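Okay I finally watched Risard last night and I have to talk about it. Thread, sorry in advance (there will be spoilers but only small ones)

1/ It's the second feature from the Betancur workshop, the group that made Claklow. If you saw Claklow you remember the ferry scene. Everybody remembers the ferry scene! Risard has nothing that showy in it and I think I love it more.

2/ The story is tiny. A retired bus driver goes back to Brukia, the town where she grew up, to sell her mother's apartment. The buyer keeps putting her off. She waits. She walks around. She gets roped into judging a school singing contest and takes it WAY too seriously.

3/ The contest takes up a good quarter of the movie and I was grinning the whole way through. The kids are clearly real kids. One of them forgets the second verse and just sings the first one again, louder, and the camera stays on the driver's face the entire time.

4/ Can we talk about the sound? There's hardly any music outside the contest. You get radiators, stairs, a neighbor's TV through the wall. By the end I could tell which floor she was on with my eyes shut — I tried it, it works. 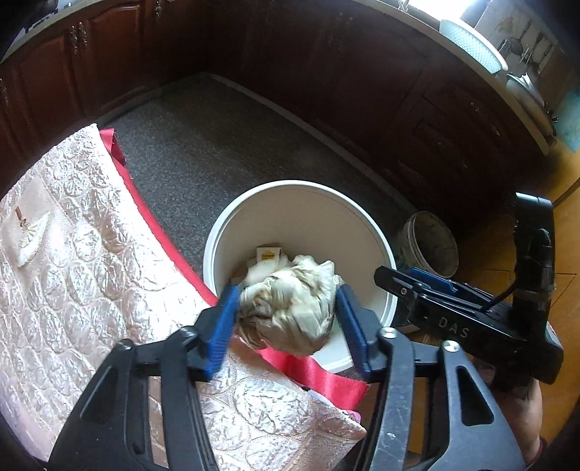 5/ And the color! Claklow was all cold blues and I figured that was just their look. Risard is brown and mustard and that weird green of old stairwells, and then there's one red coat in October that made me sit up straight.

6/ Small gripe: the phone calls with the son. There are five of them and they could have cut two. He's always in a car, he's always about to call back, we get it by the second one.

7/ BUT the last call is great, so maybe you need the boring ones to get there. I went back and forth on this the whole walk home.

8/ The theater was a treat too. 982 seats, an old balcony, and ten of us in there, all spread out like we were mad at each other. When the repeat verse happened the whole room laughed at once and a man in the back row clapped.

9/ If you're new to these filmmakers I'd start with this one and go back to Claklow after. It's the friendlier movie. My sister usually bails on anything with subtitles and she stayed for the credits (there's a bit of the contest playing under them, don't leave early!!)

10/ Going again before it leaves town, and this time I'm sitting in the balcony. If anyone has found an interview about how they cast the kids please send it my way, I've looked everywhere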